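Visit report: Gresomari board works, December

The Gresomari works makes edge-glued cutting boards and countertop blanks from hardwood strip. The visit started at the receiving yard at 8 a.m. and followed the material through to packing. Golshifteh Kazemi, production engineer, led the tour and answered questions at each station.

Lumber comes in rough-sawn and partly air-dried. It is stacked on stickers under an open roof, then moved to one of 2 kilns. The schedule on the day was a slow one, with a top temperature of 60 degrees Celsius. Kiln charges are checked with a pin meter and by oven-dry samples cut from boards in the middle of the stack. Readings near the ends are recorded but not used for the release decision.

After conditioning, the stock is planed on two faces and ripped into strips on a gang saw. Strips are sorted by color by hand under daylight lamps. Kazemi explained that full color matching was dropped for the standard line, and that mixed tones now go through as they come. Only the Tian line is still matched strip by strip, and it accounts for most of the sorting labor.
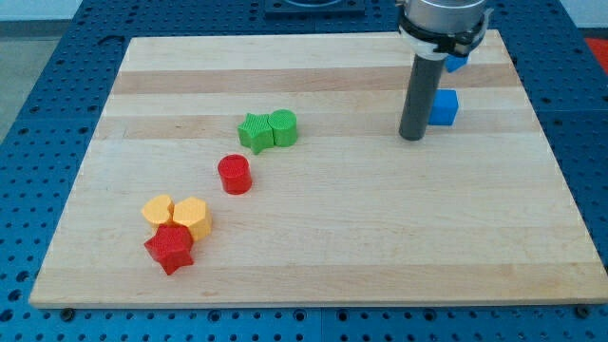 Kristaps Liepiņa

Pale stock shows any variation between strips clearly. A darker strip near the middle of a board is accepted in the standard grade, provided the glue line on both sides is closed. Open glue lines go back for re-ripping. Knots and mineral streaks are cut out at the chop saw before gluing.

Gluing is done on a rotary clamp carrier with 18 sections. The adhesive is a cross-linking PVA applied by roller to one edge only. Clamp pressure is set by strip thickness from a chart fixed to the carrier, and squeeze-out is used as the visual check. Panels stay clamped for one full rotation, then rest flat overnight before surfacing. The rest period was added after sunken joints appeared on panels that had been sanded too early.

Sanding is in three passes on a wide-belt machine supplied by Mikus. Dust extraction at the outfeed was weak, and fine dust had settled on the conveyor rails. A larger duct is on order.

Finished boards receive food-grade mineral oil by dip and are racked on edge to drain. The Flillalura countertop blanks are shipped unfinished in stacks of 6, with the end grain waxed.

The kiln logs were not available during the visit. Kazemi will send copies, along with the clamp pressure chart.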